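[vuvgate-club] Re: Sorting task, open items before February

From: Ilze Ots
To: vuvgate-club list
Date: 9/12/21

Replies inline. I have cut the parts about the travel form.

> 1. Is the task still bin to table, or did the rules change?

Unchanged. Rule 14 says parts may start in a bin on the floor and must end up on the table. The robot may stand anywhere it likes. The Gerkden team reads this as allowing a step between pick and place, and so do we. Balance with both arms low is still the weak point, so please leave the stance code alone until Talukder's branch is merged.
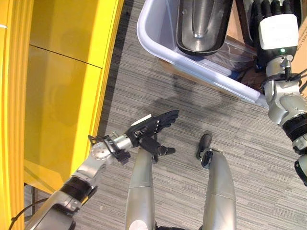
The reach planner now checks the forearms against the legs as well as against each other. It adds 127 ms per plan. I can live with that. If you are working from an older checkout, pull first, or your arm limits will be wrong.

> 2. Do we keep two different hands, or put the same one on both sides?

Two different ones, for this season at least. The five-fingered hand on the left is slow to calibrate but copes with odd shapes. The gripper on the right is simple and takes one command. The Sinular driver handles both – the config file has a separate block for each side, and they must not be copied across.

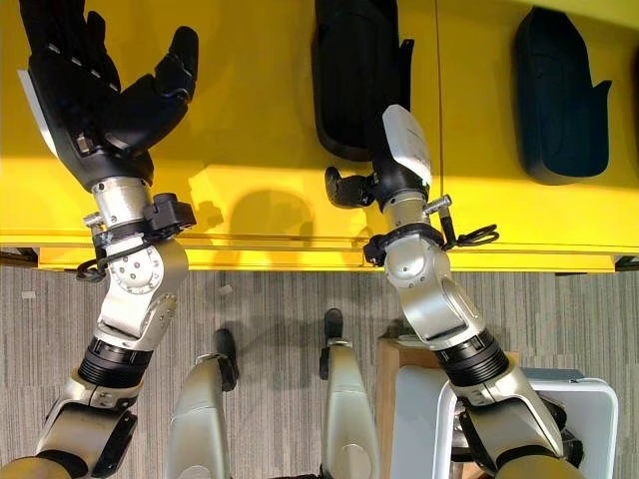
Talukder asks whether the place step should wait for both wrists to report a stop, or only the one that is carrying. Only the one that is carrying. Waiting for both caused the timeouts in log 513, where the idle side never sent its message.

> 3. How should we label the recorded runs?

One label per grasp attempt, including the failed ones. Use "left", "right" or "both", then the object class. Cardboard boxes and molded parts are separate classes. Do not label a grasp as good on the basis of finger position alone; check the motor current too.

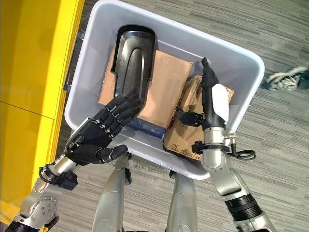

The label set stands at 2796 entries. Duplicates have not been removed, so do not train on it yet. The script for that is in tools/ and needs a second pair of eyes – the time window for matching is a guess on my part.

> 4. Who has the spare wrist straps?

I do. Ask before the next build session and I will bring them.

Ilze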